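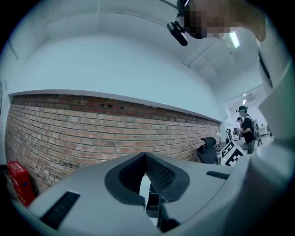 I have wanted to live with an exposed brick wall since I was a kid sitting in my uncle's garage, and now I get to look at one every single day. Reddish brown, a bit of tan, a few darker weathered ones up near the top, and grey mortar that changes colour with the light (or I imagine it does, I've spent a lot of time staring).

We took the place on Distden Lane in August. The rest of the room is as plain as they come, white ceiling, white upper wall, a rectangular light that is very bright, and I think that's why the brick gets away with being so loud. My sister wanted me to paint it. I love my sister! I am not painting it.

So, what have I learned after a few months of brick ownership?

First, dust. Old brick sheds. You won't notice for a week and then you'll run a finger along the skirting and wonder who's been baking. I go over ours with the soft brush on the vacuum, top to bottom, and then wipe down with a barely damp cloth. Please don't use anything with vinegar in it. I did that in one corner of our last flat and the mortar went crumbly, and I felt sick about it for days.

Second, the holes. There's a row of small dark ones along the upper courses and I've become a bit obsessed with them. My theory is shelving. Ronaldo Coutinho from downstairs, who was a bricklayer for 36 years and has forgotten more about walls than I'll ever know, came up for a cuppa and reckons they could be from a timber batten, or old wiring clips, or somebody's very ambitious picture rail. He wouldn't commit. He did tell me off for wanting to fill them, and he's won me over. They're part of it now.

Third, hanging things. If you have brick, drill into the mortar and leave the bricks alone! Mortar can be patched and nobody's the wiser, but a cracked brick is cracked forever. I bought a masonry bit and a packet of 22 plugs and practised on a loose paver in the courtyard first, which made a racket and was the best fun I'd had all month. For anything light I'm still weighing up those spring clips that grip the edges of a brick. They only work where the mortar sits back a little, so go and measure before you order (I didn't, the first lot went back).

Then there's sealing, and this is where I'd love to hear from you. I had a quote from a bloke at Bittencourt for $289, clear matte, one coat, and he was lovely about it and in no hurry at all. It would cut the dust right down. But Ronaldo says old brick needs to breathe, and that a sealed wall with any moisture behind it is asking for trouble. I've gone back and forth so many times that I've started bringing it up at dinner parties. At the moment I'm leaning towards leaving it bare and living with the vacuuming.

Next job is a lamp. I want something low that throws light up across the courses in the evening so all the bumps and edges show, and I've got my eye on a squat ceramic one in a mustard colour that is far too expensive. I'll report back if I crack.

If you've sealed yours, or regretted sealing yours, leave me a comment!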